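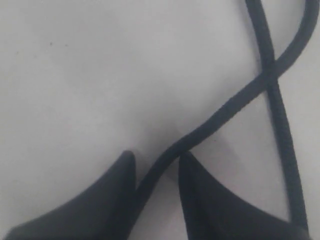

How many demos does it take to teach an arm to handle rope? More than for blocks or cups. We planned on 50 and ended up at 852.

Most of those were done by remote control. One person drives the Neveck leader arm, the other resets the table and calls out bad takes.

Rope never lies the same way twice, so we stopped trying to start from a fixed layout. Pick it up, drop it, go with whatever you get.

The single crossing is our bread and butter task. Dark cord, pale surface, one strand over the other. Find the top strand, grip it, pull it clear.

Getting the fingers on either side of the cord is the slow bit. New drivers close too early and push it away. We ask them to stop for a beat with the cord in the gap, then close.

That pause shows up in what the policy learns, by the way. It hesitates in the same spot. I'm fine with that for now.

We tried moving the arm by hand too – grab the wrist and guide it. Good for big sweeps, bad for thin cord. Your own hand blocks your view.

Threw out around 27 takes in January where the driver was watching the table instead of the wrist view. If the policy only gets the wrist camera, drive from the wrist camera.

Shifts at the Carkent bench are down to 4 people now. Anything longer than an hour and the grips get sloppy.

Next up is two crossings, same cord. Amoah fingertips are on order – narrower, I hope.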